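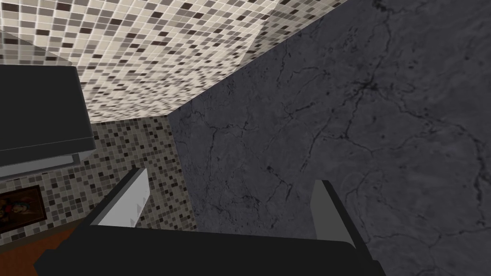

Mostedau Stone and Tile Sealer, Quart

Item no. 3437
Price: $40.00
In stock, ships from our store
Finish: natural, no shine
For: marble, slate, travertine, limestone, unglazed tile, cement grout

I've been selling sealers for a long time and I still get excited about a good one, so bear with me, this page runs a little long! If you just want to know whether it'll work on your backsplash, skip down to the surfaces part. Everybody else, pull up a chair.

Mostedau is a penetrating sealer. That means it goes down into the stone and stays there, and what you see on top is still your stone, looking the way it did before you started. I tried it first on a leftover piece of dark marble that lived under my workbench (I have a lot of leftover pieces under my workbench, my wife would like me to have fewer). I sealed one half, left the other alone, and put olive oil, red wine and coffee on both sides overnight. In the morning the sealed half wiped up with a paper towel. The other half has a nice oil ring on it that I now show to customers.

What I like about it

It doesn't stink. The old sealer we carried, the one a few of you still call and ask for, had a smell that hung in the kitchen for days. You still want a window open with this one, but you can make dinner in the same room that night.

It's thin, like water, so it gets into grout lines without you having to scrub it in. And it's forgiving about how you put it on. Foam brush, lint-free rag, paint pad, they all do fine. I use a cheap foam brush and toss it when I'm done.

The cap is good too. I know that's a funny thing to bring up, but I've thrown away so many half-full bottles of other stuff that dried up through a bad cap. I have a bottle of Mostedau on the shelf from last August that still pours like new.

What I don't like

The instructions on the label are tiny. I've typed them up bigger and I put a sheet in every box, but if you bought your bottle somewhere else, print this page.

It also won't hide anything. If there's a stain in your stone now, you're going to seal that stain in and keep it. Clean first! Please. I get this phone call a lot.

Where it works

Honed and polished marble, slate, travertine, limestone, sandstone, terra-cotta, unglazed mosaic and any regular cement grout. Darker stones come out the same color as they went in, at least on everything I've tried. A very pale limestone can go a touch warmer, so do a test patch in a corner.

Where it doesn't

Glazed ceramic and porcelain. There's nothing for it to soak into, so it sits on top and gets hazy, and then you're buffing it off and saying bad words. If you have glazed mosaic with cement grout, put it on the grout lines with a small artist's brush and wipe the tile faces right away. Epoxy grout doesn't need sealing at all, so save your money.

If you don't know what you've got, drip some water on it and wait a few minutes. If the spot turns dark, the water is going in and the sealer will too. If it just sits there in a bead, you either have something glazed or something that's been sealed already.

Mixed rooms are the ones people ask me about most, with small tile on one wall and a big stone surface on another. You can use the same bottle for everything that passes the water test. Just work one wall at a time, and mask off any wood trim before you start, as the sealer can leave marks on an oiled or waxed finish.
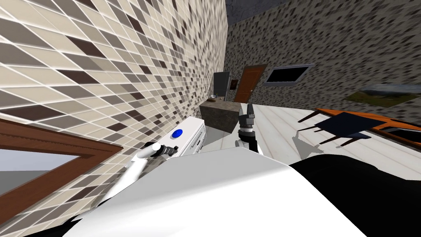
Mosaic tile in cream, beige, taupe and dark brown, with a speckled stone-look wall at the back.

How I put it on

Wash the surface with a plain, pH-neutral cleaner and let it dry all the way. I give it overnight. If there's any old wax on there, strip it or you're wasting your afternoon.

Brush on an even coat, enough that the stone looks wet but isn't running. On a wall, start at the bottom and go up, and catch the drips as you go. Leave it 15 minutes. Then wipe off everything that's still sitting on the surface with a clean dry rag, and I do mean everything, because whatever you leave is going to dry into a smeary film. Put on a second coat the same way. Two coats does it for most stone. Really thirsty stuff like tumbled travertine might want one more.

Keep it dry until the next day. Light use is fine after that, but I'd hold off on anything like tomato sauce or salad dressing for a few days more.

If you do end up with a film, don't panic. Wet a rag with a little fresh sealer, rub the spot until it softens, and wipe it dry. Works nearly every time if you catch it the same day.

How long it lasts

Depends so much on the room. A backsplash that gets wiped now and then can go years. A counter next to the stove, I'd redo it every year. Do the water test when you think of it, and when the spot goes dark, it's time. One more thing, because it comes up: a sealer slows down stains, but it won't stop lemon juice or vinegar from etching marble. Acid eats the surface itself and no penetrating sealer I've ever used changes that. Wipe it up quick.

What's in the box

One quart bottle, my big-print instruction sheet, and one foam brush. The rags are on you (old T-shirts are perfect, just nothing with a print on it).

Things that go with it

Prodico Neutral Stone Wash is what I clean with before sealing and every week after. It's concentrated, so the bottle looks small for the money, but it goes a long way.

Teltik grout brush, the narrow one. Stiff enough for floor grout, and it hasn't scratched any of my honed stone yet. Don't use it on polished marble, though.

Mousavi microfiber pads, pack of 2. Nice for big flat walls where a foam brush would take you all day.

Shipping and returns

Unopened bottles can come back any time, just keep the box. Opened ones I can't resell, but call me anyway if it isn't working out and we'll figure out what's going on. Most of the time it's glazed tile. Parvaneh Daneshvar handles the orders and she's quick, so if you need to change an address, write to her the same day or it'll already be on the truck.

Got a stone you're not sure about? Send me a close-up in daylight and tell me what the water did.

Kourosh Shojaei

Page updated 17 May 2023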